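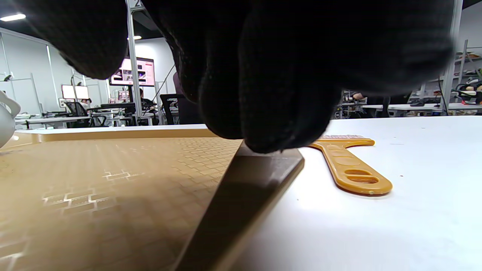
Guides > Flooring > Installation

Zereo Click Plank: Installation Manual, Section 5
Posted 21st April by Nikolovski Technical Desk

5. Preparing the room and laying the first rows

5.1 Conditions
Store the unopened cartons flat in the room where they will be installed. Do not stand them on end. Set the heating to its normal level and leave it there until the floor is finished. The subfloor must be clean, dry and firm. Old carpet, felt and loose adhesive must be removed.

5.2 Layout
1. Measure the room at both ends and at the middle. Use the smallest figure.
2. Divide by the plank width. If the last row would be narrower than 22 mm, trim the first row so that both edge rows are wider than this.
3. Snap a chalk line parallel to the longest straight wall.
4. Open cartons as needed and mix planks from at least two of them.

NOTE: Full planks are 1,075 mm long. Offcuts shorter than one third of a plank should not be used to start a row.

5.3 First row
1. Cut the tongue from the long side of each plank that will face the wall.
2. Place 15 mm spacers along the wall and at both ends of the row.
3. Lay the first plank at the left corner with the groove facing the room.
4. Engage the short end of the next plank at an angle and lower it until the joint closes.
5. Check the row against the chalk line before starting the second.

CAUTION: Do not strike the plank edge directly. Use the Sukent tapping block with light blows. Damaged joints cannot be repaired and are not covered by the warranty.

5.4 Door frames
Undercut wooden frames with a fine saw, using a scrap plank and underlay as a height guide. Metal frames must not be cut. Cut the plank to the frame profile, keep the expansion gap, and cover it with Tinis edge trim.

5.5 Stopping work
If work stops overnight, leave the spacers in place and keep traffic off the open edge. Reseal any part-used carton with tape.

Manual revised in November. Discard earlier printings of this section.

© Nikolovski Flooring Supply. All rights reserved. | Contact | Back to top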